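**Pre-visit safety check, bin picking cell**
Stullberg open day, March 2019
Room 319, visitor route stop 4

Key: OK / Fix before doors open / Watch during visit

**1. Floor and access**

- [x] Visitor line marked on the carpet, 2 meters from the table. OK
- [x] Route from the Pallo stand clear of bags and coats. OK
- [ ] Extension lead at the door covered. Fix before doors open. The mat from last year is too short.

**2. Arm and cables**

- [x] Emergency stop tested from both stations. OK
- [x] Arm limited to demonstration speed, key removed from the selector. OK
- [x] Cable loop at the wrist checked through the full pick path. Watch during visit. The loop is generous, and when the arm is low it comes close to the objects. Stop and look if anything gets caught.
- [ ] Cables off the upper arm: check the ties again at midday. 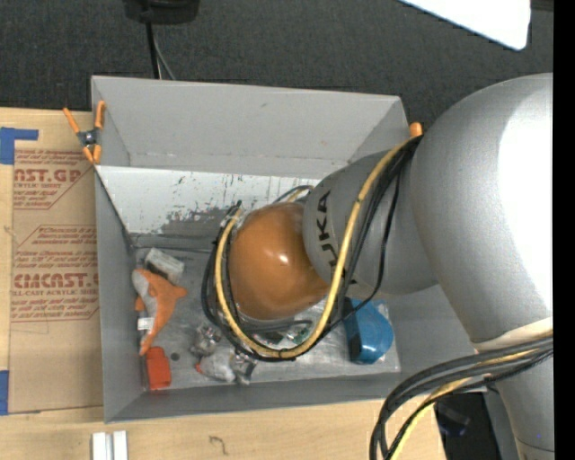
The midday check should be done with the arm parked and the stop pressed in. Whoever does it initials the sheet at the stand. If a tie is loose, replace it, and run the path once with no visitors at the line.

**3. Bin and table**

- [x] Bin held at the rim with spring clamps. Pushed by hand, did not move. OK
- [x] Inner walls worn and scuffed. No sharp edges found. OK
- [ ] Cardboard sheet to the left of the bin. Fix before doors open. Move it to the storage room. The Filus crew may want it back, so do not throw it out.
- [ ] Small white blocks on the tabletop in front of the bin. Put away or tape down.

**4. Objects for picking**

- [x] Mixed set, soft and hard, different sizes. Nothing over 100 grams. OK
- [x] Clear bags closed. Watch during visit. A bag that opens ends the run until the bin is cleared.
- [ ] Spare set on the shelf behind the operator. Not there at time of check.
- [x] Visitors may choose the next object but may not place it in the bin. Operator does this with the arm stopped.

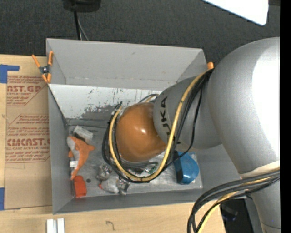
Stop 4: arm over the bin, clamp on the upper left rim.

**5. People**

- [x] Operator stays within reach of the stop for the whole run.
- [x] Second person at the visitor line, facing the visitors.
- [ ] School group from Hjaltadóttir: ask them to come in two halves. The room gets tight past the line.

**Result:** can open once the items in 1 and 3 are done. Missing spare set does not hold up opening.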